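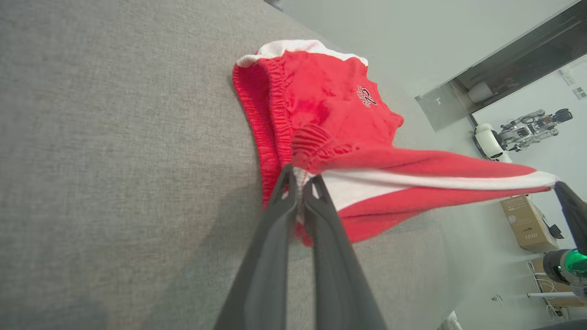
Red shorts with a gathered waistband and white trim, one leg stretched out to the side.

Does Stretchy Stuff Really Snap Back?

Updated 2024-03-18

People say a lot of things about clothes. "Elastic lasts forever." "Stretching ruins it." "Just roll it up, it won't wrinkle." Those can't all be right, and you should be a little suspicious of anyone who sounds too sure. Let's take one ordinary piece of clothing, a pair of athletic shorts, and see which claims hold up.

Why is the waistband so crinkly?

Look at the waistband on the red shorts. It has ridges and folds all along it, like a curtain pushed to one side of a window. Sewing people call this "gathered" or "ruched" (say it like "roosht").

You might think the crinkles are there to look nice. Maybe a little. Mostly they are spare cloth. The usual way to make a waistband like this is to take a piece of elastic that is shorter than the cloth, stretch it, and fasten the two together. When the elastic lets go, it shrinks to its own length and the cloth has to bunch up. When you pull the shorts on, the elastic gets longer and the crinkles flatten out, so the waist can slide over your hips.

So is elastic a kind of magic string? No. Most elastic has thin threads of rubber, or something that acts like rubber, wrapped or woven in with regular thread. Rubber is made of very long, tangled chains, far too small to see. Pull them and they straighten. Let go and they tangle up again.

Does it last forever, then?

Nope. Heat, sweat, sunlight and years of pulling all wear it out. Find the oldest pair of pajama pants in your house and give the waist a tug. If it feels tired and doesn't spring back much, the rubbery threads have probably started to break down. Sometimes you can even hear tiny crackles.

A laundry tip page called Gustar claims that a night in the freezer makes old elastic "like new." We don't buy it. Cold doesn't mend broken threads. If you try it, measure the waistband before and after with a ruler, and write both numbers down before you decide what you think.

Why put a stripe on the leg?

The leg of these shorts has a wide white stripe with red on both sides. You'll hear that stripes make you run faster. Ask the person who told you that how they tested it.

A stripe can do some real jobs. It can cover a seam, which is the line where two pieces of cloth are joined. It can help people tell one team from another. And light colors are easier to see when the sun is going down (a stripe is still no substitute for a bike light). Other times a stripe is only there because somebody liked it, and that's fine too.

What about the little logo?

Some logos are printed on and some are embroidered, meaning they are stitched with thread. The small black and white one on the red shorts is embroidered. On your own clothes, turn the cloth inside out. With embroidery you can usually find stitches on the back. With a print, the back is often plain.

Does a logo tell you the shorts are well made? Not by itself. Check the seams instead. Are there loose threads? Gaps? Pull gently and look for light coming through.

Try it: the wrinkle test

Here is a claim you can check at home: "Rolled clothes don't wrinkle."

You need two pairs of shorts made of the same kind of cloth, a flat table and a timer. Ask before you borrow anybody's clothes.

1. Smooth both pairs flat. Pull each leg straight so there are no creases in it.
2. Fold one pair in half, then in half again.
3. Roll the other pair up from the waist.
4. Put a heavy book on each. Use books that weigh the same, or the test isn't fair.
5. Wait 20 minutes.
6. Open both and look at them next to a window. Light from the side shows wrinkles best.

Which one won? Now do it again, with the pairs switched. If you get a different answer the second time, maybe the shorts mattered more than the rolling. One try is not much proof — even when it comes out the way you hoped.

Then try a pair of cotton shorts and a pair of shiny sports shorts. Cotton tends to hold a crease. Polyester, a plastic thread used in lots of sportswear, tends to let go of it. But don't take our word for it. Read the tags, do the test, and look.

Words to know

Elastic: a band or thread that stretches and pulls back.
Hem: the folded, stitched edge at the bottom of a leg or sleeve.
Seam: a line of stitches joining two pieces of cloth.
Trim: a strip added along an edge.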